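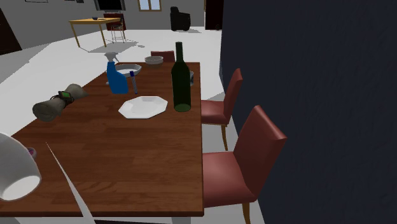 *A computer-rendered dining table with reddish-brown wood, dark red chairs and an octagonal white plate.*

The **dining table** is a piece of furniture at which people are said to eat. It is usually higher than a coffee table, lower than a kitchen worktop, and large enough to seat several people on chairs. How often it is used for meals is disputed, and much of what has been written about it comes from people who sell tables or who wish families would talk more.

## Origins

Popular accounts trace the dining table to the great halls of medieval Europe, where boards were laid across trestles and taken down after the meal. The account is broadly sound for wealthy households. It is often stretched to cover everyone else, for whom the evidence is thin. Poorer homes left few inventories, and a plank on a barrel doesn't tend to survive.

The claim that the word "board", in the sense of "bed and board", comes from these tables is well supported. The related claim that "boardroom" does too is also reasonable. The many other sayings pinned on the medieval table, including most of those printed on tea towels, deserve less trust. "Square meal" is commonly said to come from square wooden plates, although there is no good early evidence for this.

Separate rooms for dining became common among the better-off in England in the eighteenth century. Later writers have treated this as a change in manners. Fatemeh Karimi, in her history of household rooms, argues that it had more to do with servants, whose employers wanted them out of earshot, and she warns against reading the surviving etiquette books as a record of what people did.

## Size and shape

Retail guides commonly allow each diner 60 centimetres of table edge. The figure is repeated so widely that it is seldom given a source. It takes no account of armrests, high chairs or left-handed people.

Round tables are often credited with making guests feel equal. The usual support for this is the story of King Arthur, which is a poor witness, being a legend. Rectangular tables have a head, but in many homes the seat goes to whoever needs to be nearest the oven.

Extending tables work by means of a spare leaf, stored inside the frame or somewhere else in the house. Manufacturers describe the action as simple. The furniture maker Rakirent sold its Torudel model on the promise that one person could open it in 20 seconds. The restorer Digby Doolan, who has repaired a good number of them, wrote that he had not managed it in under 90, and that the runners stuck in damp weather.

## Other uses

Dining tables are used for homework, sewing, ironing, jigsaws, tax returns and the sorting of post. Advice columns tend to treat this as a modern decline. It is hard to see why. Household paintings from the seventeenth century onwards show tables covered in needlework, letters and instruments, and the idea of a table kept clear for meals seems to belong mainly to homes with rooms to spare.

## The family meal debate

Regular meals at a table have been linked in various studies to better school marks and healthier diets in children. Such studies mostly find that the two things occur together. Families with steady hours and enough money may be more likely to have both, and not every study allows for this.

A small survey by Adhiambo Barasa and Shabani Mrema in the town of Pevudstead asked 300 households where they had eaten the evening before. Replies were taken at face value. When 30 of the same households kept a diary, the table featured a good deal less. The authors blamed wishful memory, but the diary group was small and chose itself, so the result should be handled with care.

## See also

- Kitchen table
- Trestle table
- Table manners
- Sideboard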